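August 19, 2021 -- prize and supply sort, Bulden room

Started on the small goods for the Aranda kits. Everything on one desk this time, erasers first. Dirk wants the box straight before we count anything out, so I'm doing rows before bags. Target is still 306 for November. 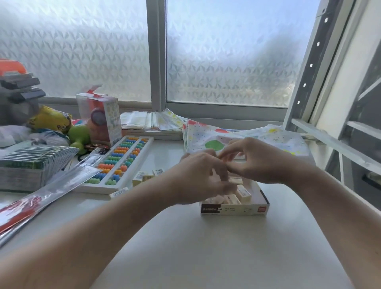 2 min read

Sleeved erasers lean over as soon as there's a gap in the row. Strays go back in last. The one with the barcode sticker stays out until I've checked it against the Uleck list. Abacus stays on the desk for now -- Mihret hasn't said which kit it belongs to.

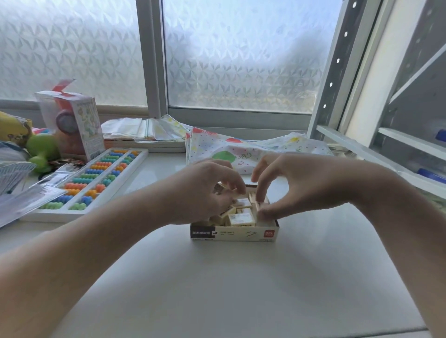
Art erasers (deli), polka-dot and balloon bags behind.

To do: ask Mihret Abera about bag sizes, 8 erasers per bag or fewer. Valtano invoice is short by 27, Dirk Bosman to call them.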